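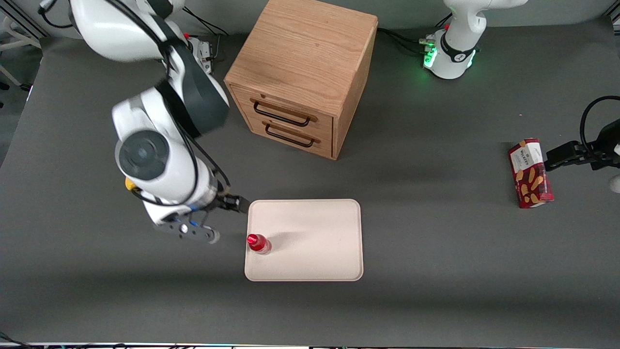
The Homdale youth football program finished the first half of its grant year with all teams still playing and the budget close to plan. Registration closed with 16 teams across the two age divisions, and every one of them met its fixtures up to the winter break apart from the matches lost to weather. Match cards and player registration forms are still kept on paper. They go in a small oak cabinet with two drawers, the upper one for the under-13s and the lower one for the under-15s, and copies go to the league office in Clenbridge at the end of each month. Moving these records online was in the original proposal and is covered further down.

This report covers the period up to 18th February and was prepared by Cleiton Frota, program coordinator, for the Kirkegaard Fund.

Fixtures and results

The under-13 division is played as a single round with no published table, as agreed with the fund last year. The under-15 division has a table and a cup. Cirkham lead the table going into the second half with one match in hand over Homdale Rovers. The cup has reached the quarter-final stage. Three of the four ties are set and the fourth depends on a replay between Clenbridge Juniors and Cirkham Reserves.

We lost two full rounds to frozen or waterlogged fields. One has been made up. The other has been moved to the spring, which pushes the final round of the under-15 league into May. Clubs were asked for other dates and most of them preferred this one. The lower field at Cirkham drains badly along the east touchline and was the cause of more than half of the postponements. The town has been told and has put it on its list for the summer, with no start date given.

Coaching

Grímur Ragnarsson joined as head of coaching at the start of the season. He has run two coaching courses for parents and older players, one at Homdale and one at Clenbridge. The target in the grant agreement was 15 newly qualified coaches by the end of the year. Eleven have passed and a further three have finished the classroom part and still need to be observed at a training session. We expect to reach the target if one more course can be held in the spring.

The under-13 teams now train on a shared plan, changed every four weeks. Some of the club coaches found the first version too long for a one-hour session and left parts of it out. Grímur has cut it down and the current version fits the hour with time for a short game at the end.

Referees

This is the weakest part of the program. We started the season with nine referees and now have six. Two left for college and one moved up to adult matches. Several under-13 games were handled by a coach from one of the two clubs, which the rules allow but which has led to complaints. A referee course has been booked with the regional association and five people have signed up, four of them former players aged 17 or 18. The match fee was raised in the fall and we do not plan to raise it again this year.

Travel and equipment

Travel money has been used mainly by the Clenbridge clubs, who have the longest trips. Spending is slightly ahead of plan because the shared bus was not available for three away rounds and a smaller company had to be hired. Equipment spending is under plan. We replaced two sets of goal nets and bought training bibs, and put off new portable goals until the storage container at Homdale has been repaired. The lock and one hinge need work.

We have around 500 dollars left in the hardship fund, which pays registration for families who ask for help. All requests so far have been met in full. Requests usually rise at the start of the spring half, so we ask for permission to move the unspent equipment money into this fund if needed.

Records

The online registration system was due to be in place by the winter break. It is late. The first supplier withdrew and the second has shown us a test version that handles player registration but does not yet handle match cards. We would like to start with registration only and keep match cards on paper until next season. No grant money has been paid to the second supplier so far.

Next period

Second-half fixtures have been sent to all clubs. The referee course and the third coaching course come first, followed by the cup quarter-finals. The cup final will be at Homdale. The fund is welcome to send someone, and Cleiton can arrange the visit.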